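Robot Software Workshop, Session 4: Who Moves First?
Handout, Tue 27 February

Last week's planner assumed one hand, one cup and all the time in the world. This week there are two hands, and they want the same cup.

The Cornano task is short to state: get every tipped cup back into the stack. Your program splits into three parts. Perception lists the cups and guesses which way each mouth points. The planner (Vuro, version 18, please don't upgrade) deals cups out to hands. Control does the moving and gets the blame.
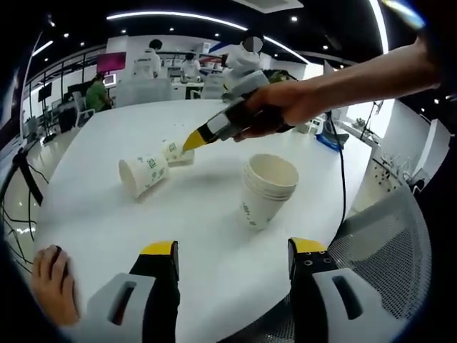 Start with assignment. The greedy rule gives each cup to the nearest hand. It works until two cups sit close together, when both hands politely wait for each other until the timeout at 60 seconds. Add a tie-break. Left goes first is fine. Elegance is not graded.

Next, mouth direction. A cup on its side looks much the same from either end to a lazy detector, and a stack built with one cup upside down is a short stack. The Grutberg set has 396 labeled cups, nearly all of them labeled correctly.

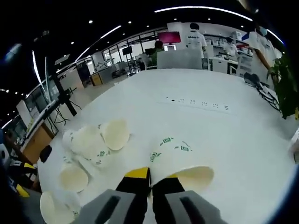
When cups overlap, pick the one on top. If your depth map can't say which that is, return "unsure" and let the planner choose another. Guessing is how we lost most of September.

For next time: read Olatunji sections 2 and 3, and bring a log of one failed run. You will have one.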